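How Do You Teach a Robot to Work a Zipper?
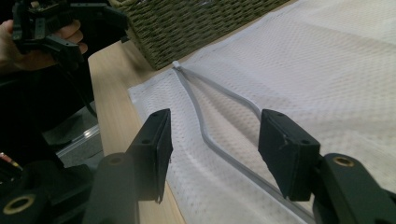 Two black gripper fingers over a mesh laundry bag, zipper open in a V.

Zippers are easy. You've been doing them since kindergarten, probably while talking. Robots find them awful.

Every Tuesday the Skultness robot club works on this problem. The robot learns by copying, so first somebody has to show it. Club members hold a gripper in each hand and do the chore themselves, using grippers where their fingers would normally go. Try zipping your coat with salad tongs and you'll have the idea.

One go is called a demonstration. The club wants 300 of them. So far it has 166, plus a lot of sighing.

Why so many? Cloth never lies the same way twice. A wooden block stays block-shaped, but a bag wrinkles, slides and folds over on itself, and the zipper bends along with it. The robot needs to see plenty of different messes.

Lesego Xaba, who is in sixth grade, holds the club record of 6 good demonstrations in a row. On the seventh she dropped the bag - and then a gripper.

"The bag started it," she says.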